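Arquivado em: Galerias > Hardware > Por dentro da torre

Torres abertas na bancada

Que gosto dá abrir uma torre de escritório destas! Quem só conhece caixas com vidro e luzinhas talvez não ligue muito, mas há aqui um prazer antigo: a chapa cinzenta, as patilhas azuis que se soltam com um dedo, a placa-mãe verde à moda de outros tempos. Esta galeria, publicada a 19 de abril, é dedicada ao processador e à vizinhança dele, que é a parte de que mais gostamos (e a que mais mensagens nos traz à caixa de correio).

A torre veio da prateleira da Pestel, onde guardamos mais de 30 máquinas à espera de vez. Na nossa lista tem o número 3099, e a ficha diz apenas "completa, com disco". Deitámo-la de lado, tirámos a tampa lateral e ficámos um bom bocado a olhar antes de mexer fosse no que fosse. Os cabos de alimentação, a gaiola das unidades, a fonte deitada ao fundo, tudo arrumado com uma lógica que se percebe logo à primeira!

O socket é o centro das atenções. Com a armação metálica levantada, vê-se o campo de contactos dourados, tão fininhos que apetece suster a respiração. Quem seguiu a galeria da Entwistle, em julho, vai reconhecer o entusiasmo. Essa tinha 26 fotografias, quase todas de ventoinhas; desta vez são poucas e mais chegadas ao assunto. Na próxima entra a Grondgate, com dois modelos compactos que já estão em cima da mesa da Plelness.

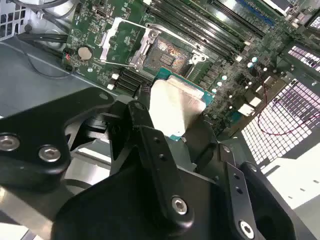 O processador mesmo por cima dos contactos dourados, com a armação do socket aberta. Que brilho tem aquela tampa metálica! 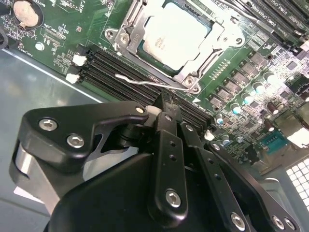 Processador no socket, pilha redonda ao canto e as ranhuras pretas da memória com as patilhas brancas.

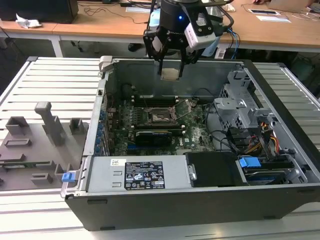 A torre deitada, com a tampa pousada à esquerda e o socket ainda vazio.
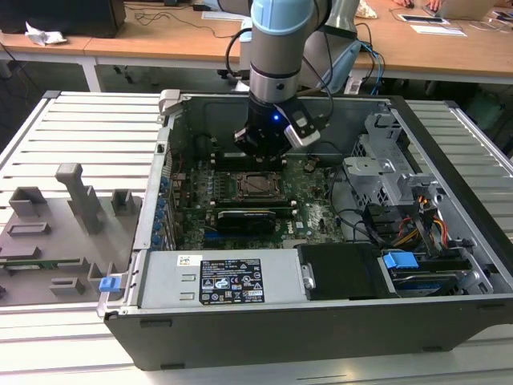
A placa gráfica preta, a gaiola das unidades e o disco de etiqueta azul no seu canto.

Posso pousar o processador no socket em qualquer posição?

O processador só encaixa numa orientação. Procure o pequeno triângulo num dos cantos e os entalhes laterais, alinhe-os com os do socket e pouse a peça a direito, sem a arrastar nem carregar nela. Só depois se baixa a armação e se prende a alavanca, que oferece alguma resistência no fim do curso.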